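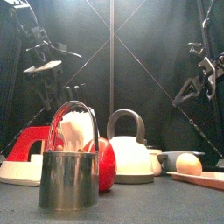 Handles are where I'd start with this whole "can they do chores yet" question, and I think the earlier post skipped right past them. Everybody argues about folding shirts. Fine. But most of what you do in a kitchen or a utility room begins with getting hold of a handle, and they're all different. Look at the kettle and the pail and the iron on that table. Kettle has a thick arch up over the top. Pail has a thin wire loop, crumpled white paper poking up under it. The iron is a closed red grip with a gap underneath. Three arches, three different grabs, and that pail is standing in front of one end of the iron so you'd have to sort that out first. A kid does it without thinking. Two arms hanging over a table have to get every one of them right, one after the other, and then you still haven't ironed anything.

OK the quoted bit, I'll answer in pieces. Writing this between two other things so excuse the spelling.

On 2026-03-26 the list got this:

> Subject: [chores-and-machines] are we kidding ourselves about home robots
>
> I have been reading this list since January and I see the same
> two camps. One says five years, the other says never. Can we
> please be more specific. I run the back of a small shop (repairs
> and rentals, mostly small appliances, we take in a lot of Lelness
> irons and kettles) and what I want to know is simple. Is there a
> machine that can take a returned item off the bench, check it,
> wipe it, and put it on the right shelf. That's the job. It isn't
> glamorous and it is most of what my people do all day.
>
> I went to see the Billska demo and it was very smooth but every
> object was in the same spot every time, I watched it go through
> its routine twice and nothing had moved an inch. Then the Lerer
> people told me their unit is "general purpose" and when I asked
> if it could wrap a cord they changed the subject.
>
> So: can it be done now, or not. And if not, what is the part
> that's missing. I don't need the philosophy.

Good post. Wish more were like it.

> Is there a machine that can take a returned item off the bench,
> check it, wipe it, and put it on the right shelf.

Four jobs. Splitting them up:

Taking it off the bench — mostly yes, if the bench isn't a heap. Spread the stuff out so a gripper can come down between things and you'll get decent numbers. Push it all together and the numbers fall off a cliff. We logged this ourselves in the Macaraeg workshop (that's where I work, we do contract assembly plus a bit of refurb). 644 picks off a bench of mixed housewares, over the winter. 467 went clean on the first try. The rest were drops, nudges, grabbed the wrong thing, or just stopped and waited for a human. You can read that as good or as terrible. For a bench that somebody has to stand next to anyway, it's terrible. For an overnight job with nobody waiting it starts to look ok.

Checking it — depends what checking means. Is the lid there, is the base there, is the plate scratched: a camera does that pretty well with decent light. Shiny metal is the pain. A brushed steel pail next to anything red picks up the red all down its side, and the software has opinions about rust. We lost most of a week to that. Does it heat up, does the thermostat click off: that's a test rig, you don't need arms for it, you need a socket and a timer and somthing to plug it in. Plugging it in is its own nightmare, see below.

Wiping it — sort of. Flat surfaces yes. The sole plate of an iron, a tray, a cutting board, sure. The inside of a handle, no. Around a spout, no. Anything where you'd turn the thing in your other hand while you rub it — the two-arm coordination is there in the labs but it's slow. Painfully. I timed ours on a plain kettle and it took 216 seconds to do a job I'd call half done. My hands do it in, I dunno, less than a song on the radio.

Right shelf — yes, this part's basically solved if the shelf is built for it. Fixed slots, labels, nothing leaning. If your shelves look like mine then no.

> I watched it go through its routine twice and nothing had moved
> an inch.

Yep. Do this next time, anybody going to a demo: ask to move one object before it starts. Just one. Slide the bowl over a hand's width. Turn the kettle so the spout faces the other way. If they say sure go ahead, stay and watch. If they say the setup is calibrated, go get a coffee. I'm not saying Billska are cheating, fixed positions are a perfectly good way to run a factory, they've been doing it forever. But it's a different product from what you asked for.

Other things worth trying, if they let you:

- put something round next to something it has to pick up. Round things roll when brushed, and an arm coming in from the side brushes them. Apples, eggs, a ball, whatever.
- put paper or tissue in a container and ask for the container only. Or ask for the paper only. Soft crumpled stuff changes shape the second it's touched and a lot of the planning assumes it won't.
- put a small cup behind a big thing
- ask it to stop halfway and then carry on. You'd be amazed.

> when I asked if it could wrap a cord they changed the subject

Course they did. Cords are the worst. Same for plugs. I've seen it done in a lab, once, with the cord laid out nice and straight on a plain surface in a color that stood out. Your returns don't arrive like that, they arrive with the cord knotted round the handle and tape on it. If I had to name the one missing part it'd be this, floppy things. Cords, cloths, bags, sleeves. Second missing part is feel. A lot of grippers out there still don't really know how hard they're squeezing in any way that's useful, so they treat an egg and an iron with the same caution and that's half of why everything's slow. Somebody will write in about touch sensors, I know, we have a set, they wore out. Maybe the new ones are better.

Cost. You didn't ask but you will. Two arms, mounts, frame, cameras, and then a person who knows how to keep it all going, and it's the person that gets you. Ours spends maybe a quarter of their time babysitting, and that's on a good month. If your shop is under ten people I wouldn't. Rent a cell for a season if you can find anybody that does it. Macaraeg doesn't, before I get emails.

What I would do in your place, and this is only me: leave the arms alone for now and fix the bench. Trays, one item per tray, cord bagged and in the tray with it. Good even light, dark matte surface, nothing shiny in the background. Your people will be faster from day one and in a couple years when the arms are cheaper you've already done the boring half of it. We did it backwards, bought the arms, then spent months rebuilding everything they had to reach.

Homes are harder again, I'll leave that to the other thread. Short version: no bench, no trays, bad light, a dog. I don't see an iron getting used by a machine in my house any time soon. Hot plate plus floppy cloth plus somebody's good shirt. Moving the iron from the table to the closet, ok, that I could believe.

One question back at you, what share of your returns come in with the box? Boxed stuff is a totally differnt story and I'd change a fair bit of the above. If it's most of them then there's carton-opening gear out there already that would save you more hours than any arm.

Also does anyone have a wiping number for a single-arm setup with the item held in a clamp. We tried it for an afternoon and gave up too early I think. Would like to compare before we tear the clamp out, probably next week.

Gotta run, line's down again.

— bench 2, Macaraeg

Previous by thread | Next by thread | Date index | Thread index | Search

chores-and-machines mailing list. Contact the list owner. Copyright of each post stays with its author. Back to top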